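Mar 21, 2021

# Keeping an academic's paperwork in a small flat

Tips gathered at the kitchen table, mostly after something went wrong. They are meant for anyone who gives talks, gets rung up by radio stations, or writes for journals that pay in a single copy of the journal.

## The list of appearances

Keep one file. I had four, each called "CV final", and each with a different spelling of Wadholm in it. Pick the least bad, rename it, and put the others in a folder you'd be ashamed to open.

Write down an interview on the day you give it. You want the reporter's name, the outlet, the date, and what you were supposed to be talking about. Do it before supper. I once gave a whole evening to working out whether I had spoken to the Nunesel breakfast programme in one October or the next, and the answer was on the back of a gas bill.

Newest first. Your older work on newspaper readers can look after itself at the bottom.

Save a copy of the piece as well as the link. Local stations rebuild their websites about as often as other people change a duvet cover, and your seven minutes on group chats will go out with the old one. Print it to PDF and name the file with year, outlet, topic, in that order.

If they spelt your name wrong, list the piece anyway. Leena Räsänen has appeared in print under five surnames and has tenure.

## Paper

A box file holds 400 sheets if you believe the label and fewer if you use staples. Take the staples out. A butter knife does it, though not one you like.

Sort by project and leave the years to the file names. Anything marked "to read" goes in a tray by the kettle, and whatever is still there when the tray is full goes in the recycling. Zohreh Heydari thinks this is barbaric. She also keeps conference programmes in her oven, so I have stopped taking her views on storage.

Ring binders lean. Put a brick in a sock at the end of the shelf.

For damp paper: blotting paper between the sheets, a chopping board on top, leave it overnight. Change the blotting paper in the morning. Don't use the radiator unless you want your survey forms to look like poppadoms.

Tea on a consent form: scan it straight away, label the scan, and keep the original in a plastic sleeve with its stain. Do not attempt bleach. I attempted bleach.

## Cables and recorders

Label both ends of every lead. Masking tape folded over into a flag will do, with the name of the device in biro. Freezer tape holds better in a warm room.

Take the batteries out of the voice recorder when you put it away for the summer. If they have already leaked, it's a cotton bud and a drop of white vinegar on the contacts, then a dry bud, and then some patience. 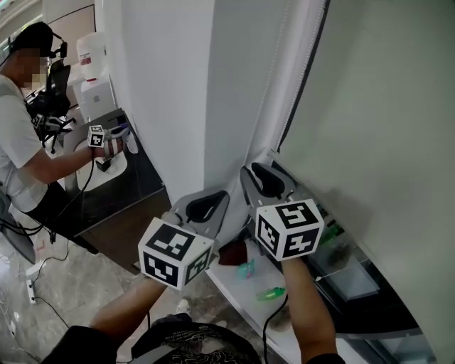

*Gripper on each hand, black T-shirt, white trainers.*

## Being interviewed at home

Switch off the fridge if you're recording in the kitchen, and put your door keys inside it. You won't leave the house without turning it back on. This one is from Đức Bùi, who lost a freezer of dumplings to a podcast.

A folded towel under the laptop takes the boom out of the table. Two towels and you look like you're broadcasting from a spa.

Curtains shut, rug down, washing machine off at least one full cycle beforehand. Mine stops, sulks, and then drains loudly on its own.

Put a note on the front door with the time you'll be finished. Add ten minutes, as the presenter will have one last question, and it will be whether young people still read.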